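Shop floor chores: are arms ready for small assembly work?

udside_mech wrote:
We do short runs of control boxes, nearly 78 in a batch. Management has asked whether an arm could take over part of the bench work. My position is that picking and placing castings is solved and everything after that is open. Looking for numbers from people who have run this.

Kaczorowski wrote:
Depends on what goes in the box. Rigid parts with known geometry are fine. I logged 455 grasps on bare housings in July and 16 needed a retry. Add anything flexible and the figures fall apart.

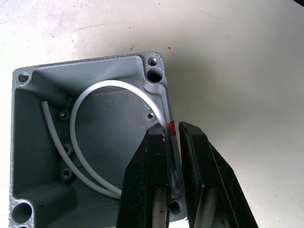

Flexible parts are my main objection to the optimistic view. A planner can treat a casting as a fixed shape, with bosses and holes where the drawing says they are. White plastic tube looped around the floor of the enclosure has no such drawing, and it takes a different curve each time. A band of red on the tube gives vision a reference point, but one point does not define the rest of the arc.

Clinel wrote:
Disagree. You don't need the whole arc. Grip near a known feature, move slowly, check force. Our cell routes hose that way with a 72 second cycle. A person is faster, but the person is also doing three other jobs.

Kaczorowski wrote:
72 seconds with how many stops?

Clinel wrote:
Fewer than I expected - I don't have the log here.

cyprian_cz wrote:
Cyprian Czarnecka, Cernitz. Tubing is the wrong argument in my view. Look at fasteners. A green terminal block on a small brown base, two screws standing upright in the top, a cordless screwdriver beside it. Starting the thread, keeping the bit seated and noticing a cross-thread in the first half turn are routine for an operator. For a two-finger gripper each is a separate project. A fixed spindle with torque sensing does it well, but then you have bought a screwdriving machine.

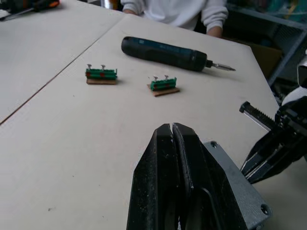
Re: household work

udside_mech wrote:
Fair. Does any of this carry over to the home? Same management, different question.

Clinel wrote:
Partly. Loading a dishwasher is mostly rigid parts. Laundry is your tube problem in two dimensions.

Kaczorowski wrote:
Wet glass is rigid too, and I would not trust our gripper with it. I'd put the home well behind the bench. On the bench you can at least add a fixture.

udside_mech wrote:
I will propose the arm for housings only and leave screws and tubing with the operators. Will post cycle times if it gets approved.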